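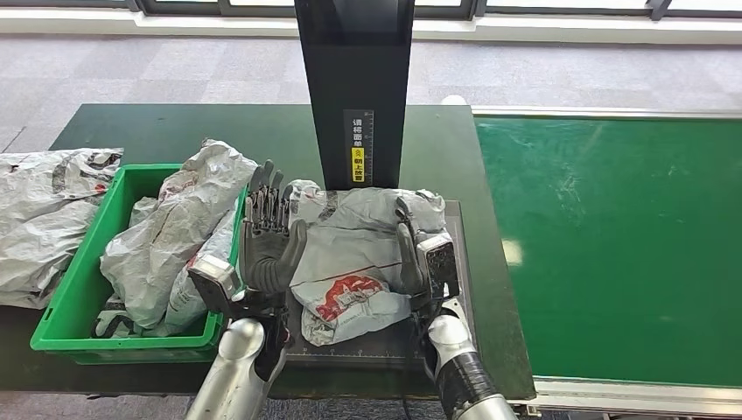
**Figure 2.** Soft mailer on the weighing platform, with the scale post behind it and a crate of gray parcels to the left. The label on the post asks for the waybill to face up.

## 4. What the station measures when the parcel is soft

Most published work on parcel measurement treats a parcel as a box. It has three edges, the edges meet at right angles, and whoever measures them at noon gets the same answer as whoever measures them at six. A growing share of what crosses a sorting bench has none of these properties. The plastic mailer in Figure 2 is wrinkled over most of its surface and bunched into folds along the top. We think it is fair to ask what "height" means for such an object, and we did not find an answer in the work we reviewed that we would be willing to use for billing.

The claim we set out to test comes from the Girko procedure, which the Zastley depots adopted in September. Girko says that one weighing and one reading against a fixed scale are enough to put any parcel in the correct size band, whatever it is packed in. The original report gives a high rate of agreement between repeat readings. It gives no breakdown by type of packaging, and the paragraph describing the test parcels is one sentence long. Tapsell, who later ran the procedure at Bright, repeated the agreement figure and added the remark that mailers "behaved well." We wrote to ask what this meant. Leonie Tapsell replied that the mailers in her trial had been filled with folded cardboard so that they would stand up. That is a reasonable way to test a scale. It tells us very little about a mailer with a sweater in it.

### 4.1 Parcels and readings

We worked with 888 parcels taken from ordinary outbound stock, with no selection by shape or weight. Of these, 600 were soft mailers. The remainder were boxes, tubes, and a few padded envelopes that we grouped with the boxes after some argument, on the grounds that they held an edge when set down. Anyone who wants to move them back will find them marked separately in the data tables. Moving them does not change any result we report, though it makes the results for boxes slightly less tidy.

Each parcel was weighed and read against the vertical scale, then returned to its crate, then weighed and read again later in the same session. Contents were not opened. We had the declared contents for most of the parcels and chose not to use them. A declaration of "clothing" covers both a silk scarf and a winter coat, and in our experience it also covers a fair number of things that are not clothing.

The second reading is the part of the design we would defend most strongly. Earlier trials took repeat readings without lifting the parcel between them. A soft parcel left where it is will of course give the same height twice. What such a test checks is whether the reader can read.

### 4.2 Weight

Weight gave us no trouble, and we have little to say about it. The platform does not care how a parcel is folded. Differences between first and second weighings were smaller than the step of the display for nearly every parcel in both groups, and the few exceptions were long tubes that had been set down with one end past the platform. We replaced those values with a third weighing.

We mention this mainly to head off a common move in the literature, which is to report a single accuracy score for "weight and size" together. Weighing is a solved problem on a bench of this kind. Averaging it with a problem that has not been solved produces a number that looks good on a slide. Both the Girko report and the Bright trial do this.

### 4.3 Height and size band

Height is another matter. Among the 600 mailers, 418 fell in a different size band on the second reading than on the first. That is more than two thirds of the group. Among the boxes, changes of band were rare, and those we looked into were cases where the first reading had been written on the wrong line.

We were suspicious of a result this large and spent some time trying to make it go away. The scale itself was checked against a steel rule and found to be sound. Readers were swapped between sessions with no clear effect. We also dropped the narrowest size bands and merged them with their neighbors, which lowered the rate of change, as any merging must, but left mailers far worse than boxes.

What remains is the parcel. A mailer can lie flat, lean, or be held upright, and its contents slide toward whichever end is lowest. The folds along the opening add height when they stand and add nothing when they are pressed down. A reader must decide whether the folds are part of the parcel. The Girko instructions say to measure "the highest point of the item," and a strict reader will therefore charge the sender for a crumple. A lenient reader will smooth it down first, and the same parcel drops a band. Both are following the instructions as written.

Support matters as well. A mailer held at its sides, as in Figure 2, takes a shape it may not keep once let go, and pressure on the sides can push the contents upward. We do not know how large this effect is in normal work. We can only say that a written procedure which does not mention how the parcel is held has left out something that changes the answer.

### 4.4 The waybill rule

The printed instruction to place the waybill facing up deserves a short comment, as it was given to us more than once as proof that the position of the parcel is already controlled. We doubt it. On a box, a face-up waybill fixes which side is on top and leaves only the turn of the box on the platform open. On a mailer the label sits on a flexible skin. It can be tilted, folded across, or carried partway over an edge when the contents shift. Two readers can both say truthfully that the waybill is up and still have the parcel in quite different shapes.

The rule seems to us a good one for its likely purpose, which is reading the label. It was probably never meant to do more. Treating it as a control on shape is something later users have added, and we could find no test that supports it.

### 4.5 Crates

Parcels waiting in a crate are squeezed by their neighbors. We had expected this to matter and had planned a comparison between crated mailers and mailers laid singly on a shelf. The comparison was spoiled when the shelf was needed for other stock partway through, and we have left the partial results out. Our impression is that a mailer that has leaned against the wall of a crate keeps some of the bend when lifted out. An impression is all it is. We would ask readers not to cite it.

### 4.6 The Lillik correction

One proposed remedy is the Lillik correction, which reduces the height reading of any soft parcel by a fixed fraction before a band is assigned. We applied it to both sets of readings. It moves the average mailer into a lower band, which senders will like, and it does nothing for the spread between first and second readings, which was the problem. A parcel that reads tall once and short once still does so after both values are made smaller. We see no reason to adopt it as a measurement. As a discount it may be perfectly sensible, and it should be called that.

### 4.7 Limits

Our parcels came from one kind of trade, and a depot that handles mostly books in mailers would see a lower rate of change than we did. Books hold a shape. We read height only, with no attempt at length or width, and we cannot say whether those are better or worse. We also took just two readings per parcel, enough to show that readings disagree and too few to say which of them, if either, should be believed. For mailers we are not sure the question has an answer under the present rules, and until the rules say how the parcel is to be laid and what is to be done with the folds, we would use weight alone for setting the price.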